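Frequently Asked Questions

I get the same handful of emails over and over about the kitchen arm build, so I finally put the answers in one place. If yours isn't covered, the comment form on the build log still works and I read everything, just slowly.

What is Drisard, anyway?

Drisard is my name for the whole project: one robot arm, a simulated kitchen, and a pile of scripts that I work on partly at home and partly in the Stonau workshop, where I rent bench space. The goal is for an arm to fetch small things off a counter and put them where I ask. It started as a winter thing. It's still going.

Do I need a real arm to follow along?

Nope! Everything up through part 3 runs on a computer. I spent months in simulation before I bolted anything to a bench, and I'd do it that way again. When you get a joint limit wrong on screen, you hit reset and grab a coffee. On a bench you buy parts.

What kind of computer do I need?

Something with a decent graphics card from the last few years. My home machine is nothing fancy and it handles the kitchen fine as long as I close the browser first (I have a tab problem). The shared desktop at Stonau is older and it chugs a bit once the shadows are on. Turn them off while you're setting up paths and you won't miss them.

Why a kitchen? Why not a plain table with blocks?

I did do the plain table with blocks. It's part 1, and it's a good place to start. But a bare table lets you get away with a lot. A kitchen counter has cabinets hanging over it and big appliances on it, and suddenly the elbow matters as much as the hand does. My first planner was very proud of its straight lines and would happily run the forearm through anything that got in the way of them.

What's the reach test everyone asks about?

It's the first exercise in part 2. The hand has to come in over the counter from the left, go to the bottle and close on it, all without touching the cooktop or the coffee machine. I run it 300 times overnight with the bottle shifted a little each time, and then look at the failures over breakfast. If you only have time for one exercise, do this one.
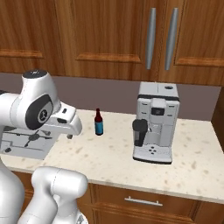 The reach test in the simulated kitchen, with the hand still a little short of the bottle.

My arm stops before it gets to the bottle. What did I do wrong?

Probably the safety margin. I ship the config with a fat one so new people don't start out with crashes, and if you've moved the bottle closer to an appliance, the planner may decide there's no room and just quit. Bring the margin down in small steps – I go 2 millimeters at a time – and rerun after each one. If it still stops, check that your hand model and your collision model are the same version. I lost most of a March evening to that one.

My gripper closes and the bottle shoots across the counter!

Yep, been there. Lower the closing speed, then look at the friction value on the fingertips. People love to crank friction way up, and then the bottle sticks to the hand like gum and won't let go. Start with my default and change one thing at a time.

What's Amow?

Amow is the little logging tool I wrote to go with Drisard. It saves the joint positions and the result of every run in a plain text file you can open in any spreadsheet. It's ugly. I know. A nicer viewer is on my list, right under about six other things.

Can I swap in my own kitchen?

Sure, and please send me a screenshot if you do! Measure your counter height and the gap under the upper cabinets first, those two matter most. Everything else can be a gray box until you feel like making it pretty. Plan on around 10 hours the first time if you've never modeled a room before.

Is Sauerland a different project?

Sauerland is just the name of the older branch, from before I rewrote the planner. It still downloads and it still runs, but I don't fix bugs in it anymore. If you're following a forum post and the file names don't match mine, you're probably reading Sauerland instructions.

Can I use your files for a class or a club?

Go right ahead. Keep the license file in the folder and tell me how it went. I'm especially curious which exercises people get stuck on – part 2 has been reworked a couple of times already thanks to emails like that.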